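Workshop notebook, November
Open day at the Fandley hall, entry for the shared log

Doors opened at 10:00. The floor was laid out in stations, with the handling cell near the windows and the Filtora sorting line against the back wall. The visitor route ran clockwise from the entrance, and each group had one guide and one operator. The operator held the enabling switch for the full length of every demonstration, in accordance with the hall rules.

Groups were limited to what the marked strip could hold. The first group was from Dustau and had been told to expect a welding demonstration. The printed program was out of date on this point. The master copy has been corrected, and the old sheets should be removed from the reception tray before the next visit.

The flower station drew the longest questions of the morning. Glass and cut stems are difficult for any handling task: the vessel is clear, the stems move when touched, and the leaves can hide the rim from the camera. Speed was held at the lower setting throughout. Bright window light remains a concern at this station, and blinds have been requested again.
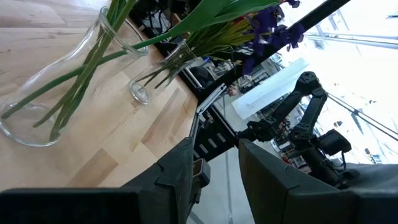 How close may visitors stand while an arm is moving?

Visitors stay behind the yellow floor line, two meters from the nearest point the arm can reach, and the guide calls a stop if anyone steps over it. The same distance applies to staff without a cell badge.

The irises were a good choice for the public and should be used again. Their color carries well to the back of a group. The long leaves make planning harder and would be trimmed for a timed trial, but no timed trial was on the program.

The Böttcher controller in the second cell reported a joint limit warning shortly before noon. The program was paused, the arm was jogged clear by hand control, and the demonstration resumed at the next group. Code 37 is entered in the fault book. The warning has come up before with the same approach angle - see the notes on the shelf pick routine.

Several visitors asked about service intervals. Staff gave the interval used in this hall, 1,000 hours for inspection and 2,000 for grease, and made clear that these are local figures.

For the next open day: larger station signs, a spare headset for the guide, water at the rest area. The Filtora line needs a fresh bin of mixed parts, as the present set is worn and gives false rejects.

Cells powered down and locked at 16:30. Keys returned to the cabinet.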